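Teaching by hand: the Trellberg paired gripper kit

This website uses cookies to improve your experience. By continuing to browse you accept our use of cookies. Accept | Manage settings

Most of the cost of training a robot arm lies in the demonstrations. The Trellberg kit, sold by Skjelbred, takes the arm out of that stage. An operator wears a gripper on each hand and does the job directly, and the recorded motion is later mapped to whichever arm the buyer runs.

The kit comes as two grippers, straps, cabling and a licence for Kumside, the software that aligns the recordings. Each gripper weighs 900 grams. Setting up took us 43 minutes from opening the case, most of it spent on calibration. The manual covers this in two pages and could do with four.

Gülizar Uysal, who ran our trials, recorded 300 demonstrations across 11 household tasks. Rigid items such as cups and boxes gave little trouble. Thin film was harder. A bin liner has no fixed shape, offers almost no resistance between the fingers and has to be held at the edge while the other hand opens it or tucks it over the rim.

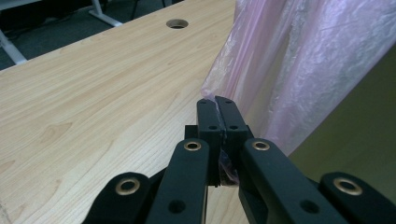
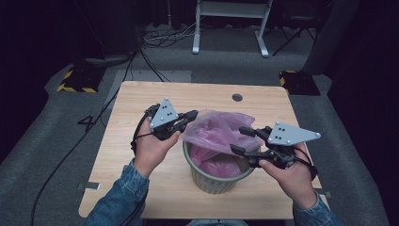
Film handling with the Trellberg grippers, bin liner task.

Grip force is set by the operator's own squeeze, and there is no readout of it during a take. Uysal found that she pinched harder than she needed to for the first dozen or so runs. Kumside plots jaw opening against time afterwards, but a live display would save repeats.

Fatigue is the other limit. The straps spread the load well across the back of the hand, yet accuracy fell after up to an hour of continuous work. Jannik Schmieder, product lead at Skjelbred, says a lighter jaw assembly is planned for April. He would not give a target weight.

The nearest rival is the Grakov set, which has softer fingertips and a shorter cable. It was easier on fabric in our tests and less precise on small parts. Its export format also needs converting before most training tools will read it, whereas Kumside writes the common ones directly. Both firms offer a trial loan, and buyers working mainly with bags, wraps or cloth should ask for one before ordering.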